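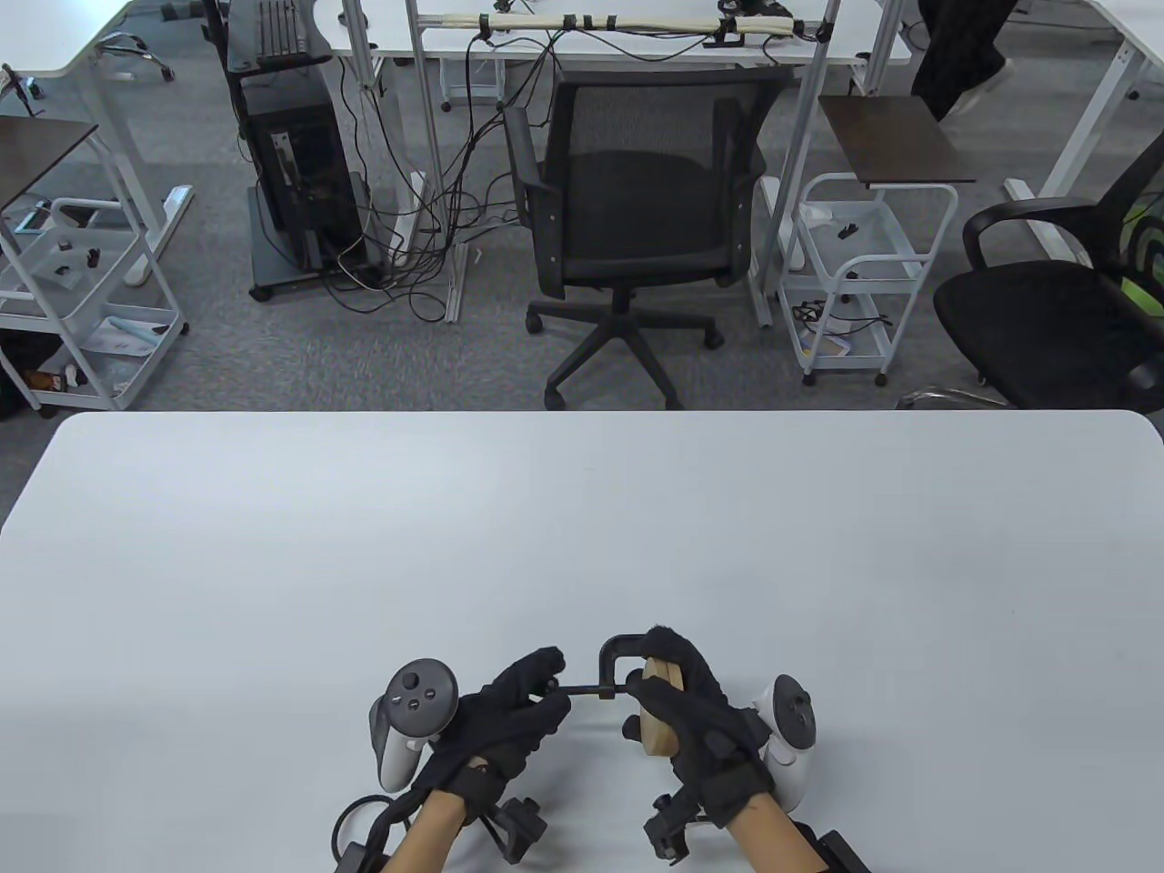

Handout 2: Retargeting Human Hand Demonstrations
Sensing for Dexterous Manipulation, course notes
September 2, 2023

2.1 Problem

A policy learned from demonstration needs pairs of observations and actions. Teleoperation gives both directly but is slow, and the operator gets little or no touch feedback. Wearable capture lets the demonstrator handle the object with their own hands. The cost is a second problem: the recorded motion belongs to a human hand and must be mapped to a robot hand with different link lengths and joint limits. The Lunula method treats this mapping as an optimization run after recording.

2.2 Wrist pose

Each glove carries a VR controller on a rigid mount. The controller reports a six-degree-of-freedom pose in the base frame of the tracking system. We write this as T_bc. The fixed offset from controller to wrist, T_cw, is found once per fitting, and the wrist pose follows:

T_bw = T_bc T_cw

If the mount slips on the fabric, T_cw is wrong for the rest of the session. A rotation error in T_cw shows up at the fingertips multiplied by hand length, so it matters more than a translation error of similar size. Repeat the calibration whenever a glove is taken off.

2.3 Finger retargeting

Let p_i be the human fingertip positions in the wrist frame and f_i(q) the robot fingertip positions at joint vector q. Lunula solves, at each time step t:

minimize over q: sum_i w_i || f_i(q) - s p_i ||^2 + lambda || q - q_(t-1) ||^2

subject to joint limits. The scale s is fixed per demonstrator. The weights w_i are raised for the thumb and index finger when their tips are close together, as in a pinch on the T-handle of a clamp screw. Without this, small gaps remain between the tips and the replayed grasp fails to close.

2.4 Bimanual tasks

Clamping a wooden block is a useful test. One hand turns the screw while the other holds the work, and the relative pose of the two wrists matters more than either absolute pose. The Widholm variant adds a penalty on this relative pose. With 2 arms of 7 joints each, the arm problem has 14 variables and is solved jointly - splitting it by arm discards the coupling term.

2.5 Exercises

Use the Rarken set, which holds 1,000 demonstrations.

1. Derive the gradient of the cost in 2.3 with respect to q.
2. Perturb T_cw by a small rotation and plot the fingertip error over one demonstration.
3. Set lambda to zero and describe the effect on q during regrasps.

Solutions are due in November. Read the Ristić notes on pose averaging before attempting the second exercise.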